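Home Shop Bedding Fabric Care Stockists Contact

Barenach Mattress Protector, Quilted

Item 668

The Barenach is a quilted mattress protector with a 100% cotton top and a polyester filling. It goes on under the fitted sheet and stays in place with an elastic skirt. The skirt fits mattresses from 9 inches up to 15 inches deep. For deeper mattresses, order the Barenach Deep, which has a longer skirt and the same top.

The cotton is woven for us by Pawlak and quilted in our own workroom in a small diamond pattern. The stitching runs all the way to the seam, so the filling does not bunch up in the corners after washing. 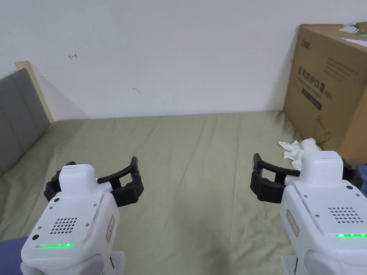
Sizes are twin, full, queen and king. The twin is 38 inches wide and comes in regular and extra long. Measure the depth of your mattress before ordering, and include a topper if you use one. Protectors that have been washed can't be exchanged for another size.

Wash warm with like colors. Tumble dry low and take it out promptly. Do not bleach or iron. Expect slight shrinkage in the first wash, which is allowed for in the cut.

The protector is not waterproof. It will slow down a small spill but will not stop one. Customers who need a waterproof layer should look at the Mudiment, which has a coated backing and no quilting.

Color: white only. The ivory was dropped when the skirt was redesigned by Neville Catterall, and remaining ivory stock is sold in twin only.

Ships folded in a cotton bag.

© Costura Bedding | Contact us | Returns | Back to top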